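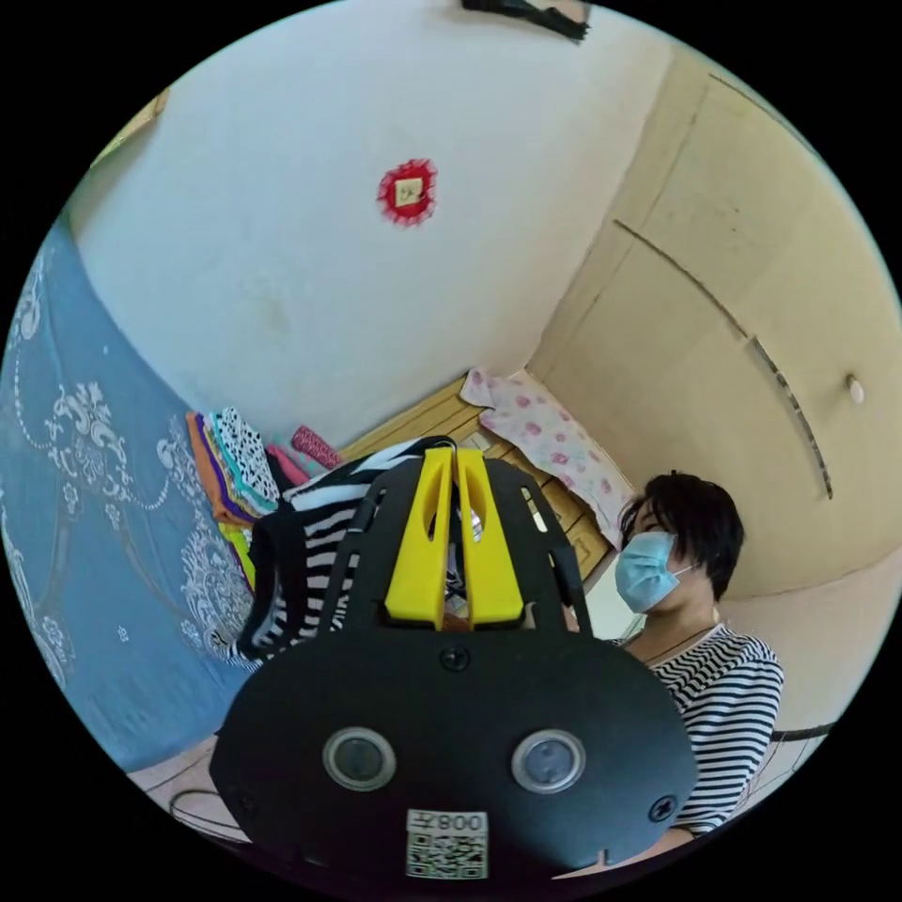 Bedroom, bed side: folded stack with the black-and-white stripe draped next to it.

Wadon Street flat, bedroom clothing re-sort. Notes by Harvey Penner, Monday, August 4, 2025.

This page covers the small bedroom only. The hall closet and the linens were posted in July. The bed serves as the sorting surface, with the blue and white floral bedspread left on so that light-coloured items don't get missed.

Folded stack. Orange, purple, teal, yellow and white layers, with a black-and-white spotted fabric near the top. Knits and tees are folded to a width of 20 cm, which matches the inside of the Vanhove drawer dividers. Pink items are kept at the side of the stack and go in last.

Drawers. Honey-brown wooden cabinet. Maximum fill is 60 per cent of drawer depth for anything with a collar or trim. Kendra Penner's list puts sleepwear in the bottom drawer and tees above it. 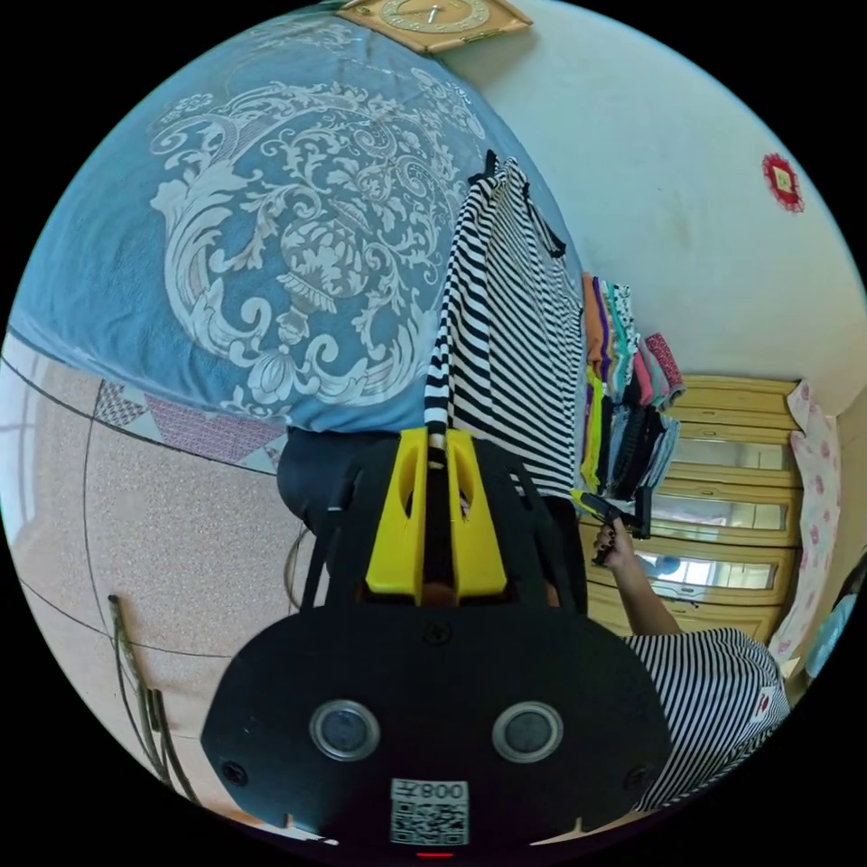
Hanging items. Stripes go on dark hangers, light solids on white ones. Straps and ties are left to hang straight and are not looped over the hook. Narrow sleeves are pulled down from the cuff end before the garment goes on the rail, otherwise they crease at the elbow. Rail height is 175 cm from the floor, which clears the longest dress we own.

Still to do: belts, winter scarves, and the Ritus garment bags, which need new zipper pulls. The wall clock stays where it is.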